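How I Back Up Our Family Photos (and Finally Stopped Worrying)

Last December I sat down to find one picture of my grandmother's kitchen and lost a whole evening to it. We had 3,927 photos spread over two old laptops, a phone with a cracked screen and a memory card in the junk drawer. So I made myself a system, and it's easy enough that I've kept it up!

A hard drive in a blue caddy
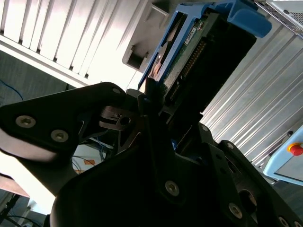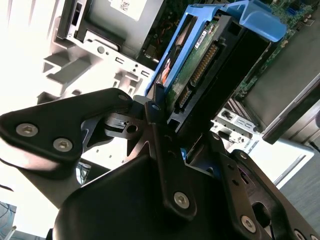

Do I need to sort everything before I make the first backup?

Copy it all first, mess included, and sort later. A messy backup still saves you if a laptop dies tomorrow, and sorting takes way longer than you think (I'm still working on the beach trips).

Step 1: Get everything in one place
Make a folder on your main computer and call it Photos In. Plug in each phone, card and old laptop in turn and copy, don't move. I give each source its own folder inside, like "Mom's phone" or "drawer card". Leave the originals alone for now.

Step 2: Make the first copy
Plug in an external drive with plenty of free space and copy the whole Photos In folder over. Mine took most of an afternoon, so start it before lunch and go do something else. When it's done, open 20 photos at random from the new drive, plus a couple of the longer videos. If they open fine, eject the drive properly and unplug it.

Step 3: Make the second copy
This one lives somewhere else. Mine is at my friend Defne's house, in a padded envelope with my name on it, and hers is in my hall closet. An online service is fine too if your internet is decent, though the first upload can drag on for days.

Step 4: Now clear out the junk
I found 552 duplicates, mostly from the year my sister Lucía and I kept texting each other the same wedding pictures. Do this on the main computer only, one folder at a time, with something good on TV.

Step 5: Put it on the calendar
I set a reminder for every 3 months. Copy the new stuff to the home drive, then swap drives with Defne next time we have coffee and update that one too.

Label the drives with the month, by the way. I used masking tape and a marker, and it's held up great.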